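Kurthorpe Spoken History Collection

The Kurthorpe Spoken History Collection is a community archive of recorded stories, songs and working knowledge from the older residents of Kurthorpe and the neighbouring farming district of Jalali. It holds 700 recordings, most of them made at kitchen tables and on verandahs, and quite a few have a kettle or a favourite dog somewhere in the background.

Origins

The collection grew out of a series of winter evenings organised by Tolera Tufa, a retired schoolteacher who had been brought up on his grandmother's stories and wanted the children of the town to have the same good fortune. The first gathering drew 22 people to the old Tasomano hall, and by the following June the evenings had become a regular fixture, with soup, borrowed chairs and a good deal of friendly argument over who had built which bridge.

Recordings

Early sessions were taped on cassette and run to 30 minutes a side, so several of the best-loved stories stop short and pick up again a little further along. The subjects are wonderfully broad – droving, bread ovens, lullabies, flood years, the proper way to mend a net – and speakers were always encouraged to use whichever language they had first heard the story in.

The tapes were later copied to digital files and catalogued in Distix, an indexing program written for the collection, which lets a listener search by speaker, place or season. 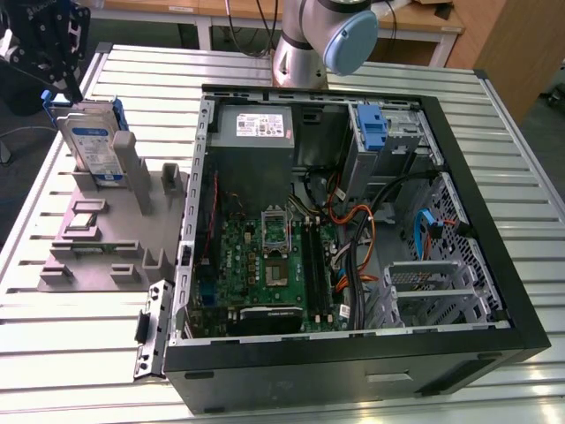
Access and use

The catalogue opened to the public on 1 February 2020. Families may ask for copies of their own relatives' recordings at no charge, and some stories are kept for family listening only, in keeping with the wishes of those who told them. A printed selection, The Long Way Round to Jalali, sold 2,000 copies and is still read aloud at the district school.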